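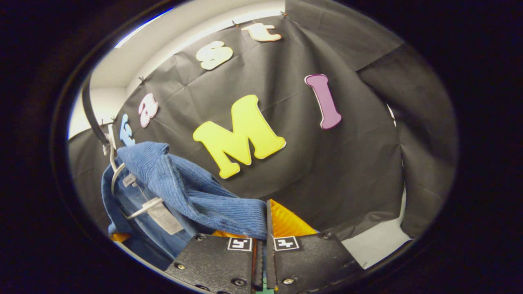 Yellow M on black cloth, letters curving over it.

Okay, friends, I promised a long one about transferware and I have tea and a free evening, so settle in. This is the story of the gravy boat from Hellmont, which some of you have already heard me go on about more than once.

I found it at the back of a mixed box lot, wrapped in a dish towel, under a pile of jelly glasses. Brown print, little bridge, two willowy trees, a chip on the foot the size of a grain of rice. I paid $9 for the whole box and would have paid that for the towel, which is lovely, thick old linen with a blue stripe!

No mark on the bottom at all. Just a tiny dab of brown inside the foot ring that I took for dirt until I'd washed it twice and it was still sitting there. Lots of pieces have something like that, a decorator's or printer's tick, and it will tell you very little on its own.

So what do you do with a piece like that? I go to the seams first. The print is cut from tissue and laid on in sections, and on a curvy thing like a gravy boat the paper never quite wants to fit. On mine the join is under the handle, and somebody cut a tree right in half and started it again a little too far to the left. I love that person, whoever they were.

Then the border. I spent an embarrassing amount of time going through border photos — flowers, shells, little diamonds, more flowers — and finally wrote to Lieven Van Damme, who has been collecting brown prints for 25 years and is very patient with me.

He wrote back the same night (bless him) and said the border looked to him like one he had on a plate from the Van Hecke sale, also unmarked. He wouldn't put a maker's name to it and told me not to either. Fair enough. I had one all picked out, too.

A few of you asked about cleaning. Please don't use bleach on old earthenware, even if your aunt swears by it. It gets in under the glaze through the crazing and can lift it later on. I use lukewarm water, a drop of plain dish soap, a soft brush around the handle, and then I let it dry on a rack for a good long while. The tea-colored stain in the spout is staying put and I've made my peace with it.

And for whoever asked about value: a chipped, unmarked gravy boat with no stand is worth $20 on a good day. The seller at Rirville with the same pattern has a $90 tag on hers, but she has the stand and the ladle, and hers sits flat. Mine rocks a bit if you set it down in a hurry.

If you have anything with that half-a-tree join, or a stand with a shell and diamond border in brown, would you send me a picture? Back and front, please, and one of the foot ring if you can manage it. I'm especially after the stand. Lieven wants to see them too, and he's asked for a ruler next to the border.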